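A remote and a phone on a small round bedside table, another remote in the drawer, how to keep it tidy?

Posted by Kevser Sönmez, 2018-05-01
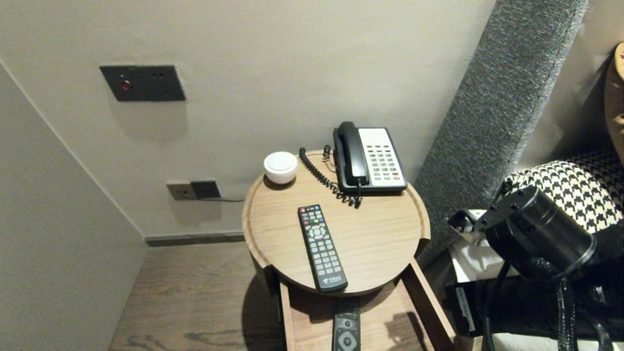 I look after the rooms in a small guest house called Magsi, and every room has the same kind of table next to the bed. The guests complain that they have no place for a glass or a book. The telephone must stay, the owner wants it in all rooms. The cord is the worst, it always spreads over the top when somebody makes a call. Also people often leave one remote in the drawer and then tell reception that it is missing. What would you change? I can spend 380 for each room but I would prefer to spend less.

Daniyal Mirani

Dear Kevser, I had the same trouble with the phones in our place. First, take the handset off and let it hang freely from its cord, so that the twists come out. Do this slowly, with your hand under it. Then lay the coil behind the telephone, close to the wall. If it is still too long you can buy a shorter coiled cord, they are cheap and the plug is usually the same, but please check before you order 4 or more.

For the remotes I would keep both in one place. We put ours in the drawer and wrote it on the room card. The calls to reception became much fewer by July.

Danish Shaikh

Buy a bigger table.

Khurram Rajput

A bigger table does not always fit between the bed and the corner. I would rather move the telephone to the wall, if your model has holes for this on the back. Ours did. We paid 274 per room for the work, with a small shelf for the remotes included. After that the whole top is free for the guest. Ask the owner first, of course, as there will be holes in the wall.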